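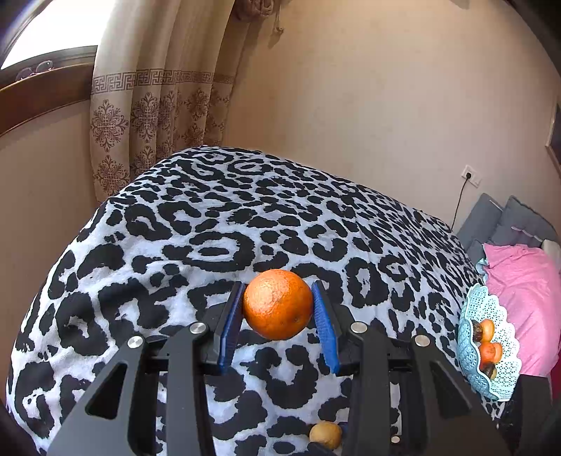

매거진 > 집과 살림 > 침실

나는 침대에서 귤류를 까먹는 사람이다. 오렌지, 귤, 한라봉, 레몬까지는 아니지만 아무튼 둥글고 껍질 있는 건 다 이불 위로 들고 간다. 친구들은 질색한다. 즙이 튀면 어쩌려고 그러느냐고. 그래서 나는 몇 년 전부터 침대 덮개를 무조건 무늬로 고른다. 요즘 덮고 사는 건 흑백 표범무늬 담요인데, 이게 진짜 물건이다!

처음부터 표범을 원한 건 아니었다. 원래는 밤아우(Bamau)라는 작은 침구 가게에 얌전한 회색 누빔 이불을 보러 갔었다. 주인 콜린 흄 씨가 영국 클러드턴에서 살다 온 분인데, 내 얘기를 한참 듣더니 회색은 도로 접어 넣고 뒤쪽 선반에서 표범무늬를 꺼내 왔다. "침대에서 뭘 드시는 분은 이걸 사셔야 해요." 가격표에는 219파운드가 그대로 붙어 있었고(수입품이라 환산을 안 해 뒀단다) 나는 한참 계산기를 두드리다 결국 안고 나왔다. 택시 안에서 좀 후회했고, 그날 밤에 다 잊었다.

걱정은 커튼이었다. 우리 침실 커튼은 크림색 바탕에 갈색 그리스식 뇌문 띠가 가로로 둘려 있고, 그 아래로는 다마스크 메달 무늬가 줄줄이 내려온다. 엄마가 물려주신 거라 바꿀 생각은 없다. 거기에 표범이라니, 서로 멱살을 잡을 줄 알았다. 그런데 막상 펼쳐 놓으니 의외로 잘 지낸다. 벽이 베이지색이라 그런 것 같다. 낮에 햇빛이 들면 벽이 은은하게 따뜻해지고, 그 앞에서는 흑백도 갈색도 조금씩 순해진다. 무늬끼리 붙일 때는 색을 맞추라는 말을 많이 듣는데, 나는 크기를 본다. 커튼 무늬는 큼직하고 띄엄띄엄하니 담요는 자잘하고 빽빽한 쪽으로. 우리 집에서는 이 공식이 통했다.

그리고 오렌지 얘기를 좀 더 해야겠다. 표범무늬 위에 오렌지 하나가 있으면 방 전체가 갑자기 밝아진다. 작년까지는 철마다 쿠션 커버를 갈았는데 올해는 귀찮아서 과일로 때우고 있다. 2월 내내 시장에서 여섯 개씩 사다가 그릇에 담아 방에 두었고, 일주일이면 없어졌다. 고를 때는 껍질에 얼룩이 좀 있어도 신경 쓰지 않는다. 같은 크기면 묵직한 걸 집는다. 손에 들었을 때 가벼우면 대개 속이 푸석하더라.

까먹는 데도 나름의 규칙이 있다. 접시는 꼭 챙기고, 젖은 행주도 하나. 칼은 침실에 안 들인다. 부엌에서 미리 껍질에 세로로 네 번 칼집을 내 오면 손톱 밑이 노래질 일이 없다. 씨는 접시에, 껍질도 접시에. 안경은 벗어서 창턱에 둔다. 한번 깔고 누운 뒤로 생긴 습관인데, 다리가 휜 안경을 들고 안경점에 가는 기분은 두 번 겪고 싶지 않다.

담요 세탁은 찬물에 약하게, 뒤집어서 그늘에 말린다. 흄 씨는 섬유유연제를 쓰지 말라고 신신당부했는데 나는 한 번 썼고, 털이 살짝 눕긴 했지만 며칠 지나니 돌아왔다. 혹시 즙이 묻으면 바로 찬물로 두드리면 된다. 마른 다음에 발견하면... 음, 표범은 원래 점이 많다.

다음 달에는 의자 천을 갈아 볼 참이다. 줄무늬와 체크 사이에서 고민 중인데 남편은 제발 민무늬로 하자고 한다. 일단 견본은 둘 다 주문했다.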